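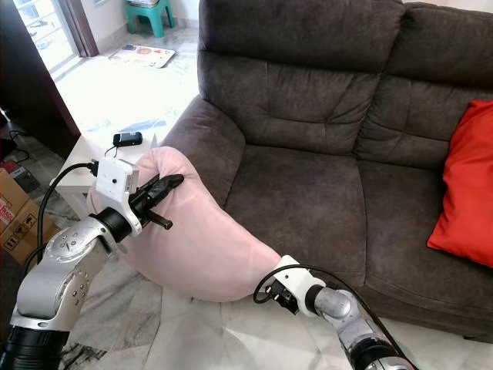 Pink cushion, brown two-seater

Thread: Todent half-year numbers, anyone else reading these?

marlowe_dips
So the Todent interim report dropped this morning and I've been through it twice with my coffee. I've held this one since before they bought the Kodham bakeries and I'm still not sure what I own. Total restaurant sales across the franchise are up, fine, great. But the company's own revenue is down, and they put that down to the fee breaks they gave franchisees over the winter. Anybody else holding? I've got 900 shares, so this isn't going to change my life either way, but I'd like to know if I'm being dense.

tacoledger
Holding, yes, and not worried. You want the stores selling more. The fee breaks run out in October, the fees go back to normal, and the revenue comes with them. They pretty much spell it out on the second page.

gravyboat77
They spell out what they hope happens! I ran a franchise for a while (different chain, sandwiches) and when head office cut our marketing fee, everybody in the region got used to it in a month. Putting it back up was a war. Two owners near me just stopped returning calls.

tacoledger
Sure, but did they end up paying?

gravyboat77
One did. The other one sold up. So half marks to both of us I guess.

marlowe_dips
That's the bit I keep getting stuck on. They list 753 stores at the end of the period and the last report had more than that, but I can't find the old PDF anymore because they redid the investor site and every link I saved is dead. Did somebody keep a copy?

pennyjar_west
I have it, will dig it out tonight. While you're all in there, look at note 6. The Bakilana stores are now counted as "company-operated pending transfer." What is that? Last time they were just franchise stores. If head office took them back because the owners couldn't make rent, I'd like them to say so in plain words.

tacoledger
Or they bought them to flip to a bigger operator. Chains do it all the time.

pennyjar_west
Chains do it all the time and then they tell you the price. There's no price.

slowcooker_bill
I only own this for the dividend, and there's no dividend again. That's three reports in a row. I bought at a price I'm too embarrassed to type here. My wife calls it the burger money.

marlowe_dips
Bill I'm right there with you. I did like the cash number though. Net debt is down and they didn't have to go and ask shareholders for anything.

gravyboat77
Net debt is down partly because they barely opened or fixed up anything! Look at capital spending. It's tiny. Go sit in one of the older Todent places and look at the booths. You can put that off for a year, maybe two, and then the whole bill shows up at once.

tacoledger
The booths belong to the franchisee, gravy. That's the beauty of the model. Head office doesn't pay for booths.

gravyboat77
And who's going to pay for them, the folks who needed a fee break to get through the winter? Come on.

tacoledger
OK, fair point on the timing. I still think you're too gloomy. Sales per store went up even with the dining rooms half closed in a bunch of places. Takeout is holding up better than I expected and the new packaging deal with Tarnon should help the margin.

pennyjar_west
Does it say it'll help the margin? I read it as a supply agreement and nothing else. No numbers on it at all.

tacoledger
It says "expected to be supportive."

slowcooker_bill
My knee brace is supportive.

pennyjar_west
Back with the old report. It's 768 stores last time, so they're down 15. Closures are listed but openings aren't split out, so you can't tell how many shut and how many were new. The Bakilana ones are in both totals, just moved to a different line. I've emailed investor relations to ask about note 6, and if they write back I'll post it.

marlowe_dips
Thank you, you're a star. Down 15 is less than I was afraid of. I had it in my head that it was a lot worse.

gravyboat77
Depends which 15. If it's mall food courts, good riddance. If it's the highway ones, that's where the money is.

frycook_anon
Long time lurker, I work in a Todent (not saying which). Our owner is not happy about October, he's been grumbling since summer. But we're busy! Friday-night busy most nights now. The delivery apps take a big bite out of it, that's what he complains about more than the fees.

tacoledger
See, this is more useful than the whole report. Do you know if the app orders count in the sales number head office uses for the fee?

frycook_anon
Pretty sure they do, the full menu price. He says he pays the fee on money he never sees. I just do the fries though, so don't trade on it lol

gravyboat77
That was exactly my gripe back in the day with coupons. Same story, new app.

marlowe_dips
Ok so that would make "restaurant sales up" look nicer than what the owners are feeling. Hmm. I'm going to keep what I have and not add any. Pennyjar, please do post if they answer you on note 6.

pennyjar_west
Will do. Auto-reply says they're getting a lot of mail and to expect a delay.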